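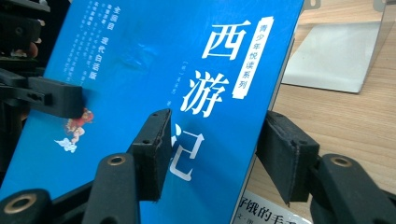
Call for participants: Grumora student project

The Grumora project at Fimau is looking for 4 students to join the book-handling group from October. The group works on getting a robot arm to take paperbacks off a desk and put them back on a shelf without bending the covers. Most of the training material comes from people doing the job by hand with a hand-held gripper.

What you will do
Record short sessions with the gripper, sort and label the clips, and help with repairs to the fingers and linkage. Each session is 500 seconds long, with a break after it. Later in the term you will run tests on the arm in the Riis workshop.

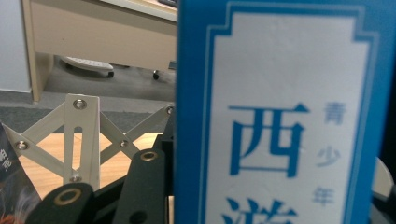

Gripper linkage and a blue book marked "青少年" (youth), Grumora project.

Who can apply
Any student at Fimau, from any year. You do not need to have built a robot before. Some Python is useful, and so is a steady hand. Several of the books are in Chinese - you do not have to read it, but tell us if you do, as the labels need checking.

Hours and place
One afternoon a week in room 1215, Pristside building. The work is unpaid but counts towards the project module. Travel between Pristside and Riis is covered.

How to apply
Send half a page on why you want to join, and your timetable, to Asger Brøndum by July 29, 2026. Put reference 2513 in the subject line. Applicants will be asked in for a short trial with the gripper - wear sleeves you can roll up.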